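Camenzind Task Runner: Set-up Guide
Section 4. Loading and running the steamer-to-plate task
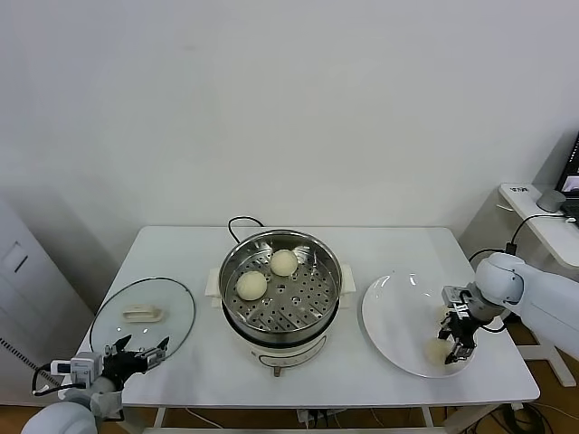
Fig. 4-1. Bun transfer, right arm at the plate, left arm by the lid. Two buns still in the basket.

Read section 3 first if the arms are not homed. Everything below assumes both arms are up, both wrist cameras stream, and Hotitz (the perception service) answers on the local port.

4.1 Before you start

Table layout for this task, left to right: lid, steamer, plate. The planner config has these as three zones named lid_zone, basket_zone and plate_zone. Don't rename them, the skill files look them up by name.

Lid goes flat on the table, handle up. Plate fully inside plate_zone.

CAUTION: Steamer off for all of 4.2 to 4.4. Glass lids and stainless baskets hold heat. Cold buns are fine for set-up.

CAUTION: Know where the e-stop is before you type anything. Software stop (Ctrl-C in the runner) is not an e-stop. It lets the current segment finish.

4.2 Start the services

1. Open a terminal on the control laptop. Start Hotitz. Wait for "model ready". First start is slow.

2. Second terminal. Start Plunier (the planner). It loads the arm models and then the table mesh. If it complains about a missing mesh, run the table scan again, section 3.6.

3. Third terminal, the runner itself. Leave it at the prompt.

4. Type status. You want three lines, all green. Yellow on Hotitz means frames are coming in but late. Fix that now, a late frame gives you a grasp where the bun used to be.

Note: order matters. If Plunier comes up before Hotitz it caches an empty object list and keeps it. Restart Plunier, not the whole stack.

4.3 Check perception

1. At the prompt: look basket_zone.

2. Open the viewer. Every bun in the basket should have one outline. Not two, not one outline around a pair.

3. Pale buns in a shiny basket are the hard case. The inner wall reflects, and Hotitz will sometimes put a ghost bun on it. If you see a ghost, set wall_mask to on and look again.

4. Ghost still there? Raise min_score a little at a time. Too high and you lose the real bun at the back. Check the back one every time you change it.

5. look lid_zone. The glass itself mostly does not show up in depth, so the lid is found from its handle and rim. You should get a handle box and a ring. Handle box but no ring is OK for placing buns, not OK for any lid skill.

6. look plate_zone. Plate outline should follow the rim. Bright glare on the rim can bite a piece out of the outline. Turn off whatever lamp is doing it or move the plate a bit and rescan.

Note: outlines jumping between frames with nothing moving = exposure. Lock exposure in the camera tab, don't touch the filter settings.

4.4 Dry run

1. load bun_transfer

2. set speed low. It does not remember this from last time. Set it every time.

3. plan. Plunier draws both arm paths in the viewer. Look at them from the side as well as the top. The wrist has to clear the basket wall going in and coming out.

4. Check the left arm. In this skill it parks by the lid and stays there. If the path shows it crossing into basket_zone you have loaded the two-arm version, unload and go back to step 1.

5. step. One segment per keypress: approach, descend, close, lift, carry, lower, open, retreat. Hand near the e-stop.

6. Stop after lower and look at the height before you let it open. Bun should be at the plate, not above it. A dropped bun rolls.

7. step again to open, then retreat. Retreat goes straight up. If the fingers drag the bun sideways, release_width is too small.

Note: the squeeze limit for soft items is in grip_soft.cfg. Furville ships it at 2. Leave it there untill you have done a few clean transfers. Higher leaves dents, lower and the bun slides out during carry.

CAUTION: Do not reach into the basket between segments. The runner is waiting on a key, not switched off. Type hold first, wait for HOLDING, then reach.

4.5 Full run

1. reset, then look all.

2. run bun_transfer. The runner picks the nearest clear bun, places it, looks again, picks the next one. It does not plan the whole batch in advance.

3. Done when basket_zone comes back empty in two looks in a row. One empty look is not enough, the arm can hide a bun.

4. Speed back up only after a clean run at low. Max is 100, it is a percent. Don't go to max with anything soft.

4.6 Messages you will see

E-2701 (shows as 2,701 in the web log, same thing)
No grasp found. Bun is too close to the wall for both fingers. Move it in by hand (hold first) or allow wrist rotation in the skill options.

PLACE_BLOCKED
The spot on the plate is taken. Usually the last bun moved when the fingers let go. Rescan plate_zone. If it keeps happening make the place spacing wider.

CABLE_NEAR
Path goes close to a keep-out box. The steamer cord has one, drawn by hand during the table scan. If you moved the steamer the box is now in the wrong place. Redraw it. Do not delete it to make the message go away.

STALE_SCENE
Hotitz stopped sending. Check the camera plugs, then status.

4.7 Saving

save bun_transfer as a new name. Overwriting the shipped skill works and there is no undo. Logs go in the run folder, one per run. Send the log and the skill file together if you ask for help, one without the other is no use to us.

Questions on this section: Modupe Wike, Furville support desk. Lid skills are in section 5, do teh rim calibration first.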